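We use cookies to remember your login. By continuing you accept this. [OK]

Wakport Makers and Menders Forum > Sewing > Fabric banners

Last updated: Dec 10, 2025

heddle_lane
I must make a banner for our choir, to hang behind us in the hall at Dundport in February. The letters are felt, 18 cm high, in one colour, and the cloth is navy cotton. My question is whether I glue the letters or sew them. English is my third language, so please excuse me if I use wrong names for stitches.

tussock77
Glue. Fabric glue is good now and the public sits far away. I did one for the Sarnville fair in an afternoon and it still hangs.

bobbinwise
I disagree with tussock77. Glue becomes stiff, and when you roll the banner the corners of the letters lift. Use a narrow zigzag, with paper stabiliser behind. It is slow but you do it once.

tussock77
Mine was rolled 3 times and no corner has lifted. Not everybody owns a good machine.

bobbinwise
Then blanket stitch by hand. I would still not glue felt onto cotton that will be washed.

heddle_lane
Thank you both. The banner will not be washed, I think, but it will be rolled. My budget is $200 for all, the rod included. Is it worth to put batting behind so it does not show creases?

tussock77
No. It makes it heavy and you will need a stronger rod.

marl_and_moss
I would say yes to thin batting, if the rod allows. On colour I have a stronger opinion: please do not choose grey or green letters on navy, they disappear under hall lights. I would give the letters a pale outline and after that a darker one, because the eye finds the edge faster. My picture has big peach-orange letters with a thin white border and a darker orange one, on black padded cloth, and they stand out very well. For navy I would take the same orange and keep the white line narrow. 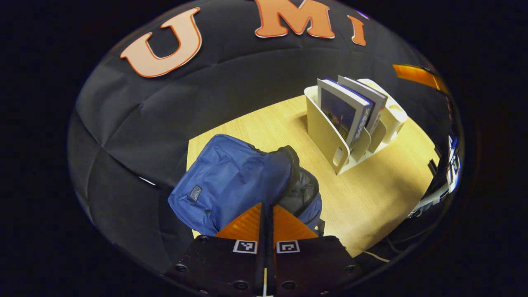 Contact | Copyright Wakport Makers and Menders | Back to top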